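Now Hiring – Table Service Trainers / Handling Operators (2 openings, start January)

Dillen Catering, Ikine site. Posted December 6, 2025

Quick version: we run a staff canteen and the dish room behind it. Part of the dish room is going over to robot arms next year. We need people who know how dishes get handled to teach the arms how, using hand-held grippers. No robotics background needed. Kitchen background very welcome.

What changes for the folks already here, as it's the first thing everybody asks

Sorting and stacking off the return belt goes to the arms first. Scraping, pots, the line and anything with a customer stays with people. Nobody on the current crew loses hours through the changeover, that is in writing and you can ask to see it. Two of our dish room people are already moving over to training work, same pay grade plus a skills bump. The jobs in this ad are on top of that.

Also changes: less lifting, less standing in steam. More sitting at a table, more repeating yourself. Some people hated it after a week. Better you know now.

What you'd do

– Pick up, tip, turn, nest and put down bowls, plates and cups with a gripper in each hand, over and over, at a normal working pace
– Start every take with the dishes in a different spot
– Say so when a take went bad. Dont save it to be nice
– Log each session on the tablet (Kiter, our in-house tool, takes ten minutes to learn)
– Once the arms are on the belt, stand with the dish crew for part of the shift and write down what the arms get wrong

Hours and pay

Day shift, 5 days, with a paid lunch. Table sessions never go over 2 hours without a break. Contract is 12 months, with a review at the end and first pick of the belt supervisor jobs. Hourly rate is the same as our senior dish room rate, ask and we'll send the sheet. Meals free on shift.

Who we want

Steady hands. Patience. Some 14 people have tried the grippers so far and the best were not the fastest ones. Bowls are the hard part, thin rim, slick inside, and you can't feel the edge the way you do with fingers.

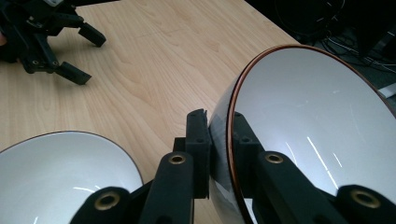 You get used to it, most people by the second or third day. Wrists get tired before then so tell us early if you have a wrist or shoulder problem, we can set the table height and shorten the sessions. Left handed is fine. Glasses are fine. Reading English well enough to follow a task card is needed, perfect spelling obviously isnt.

Recording: the grippers have a camera on them and your hands may be in the footage. Faces we try to keep out and you can ask for a take to be deleted. Consent form comes with the offer.

To apply

Call or come by the canteen office after the lunch rush and ask for Waltraud Engelhardt. Short note about where you've worked is enough – no cover letter. Everyone who looks like a fit gets a paid tryout, half a shift, at the Căpraru building across the yard. Wear closed shoes.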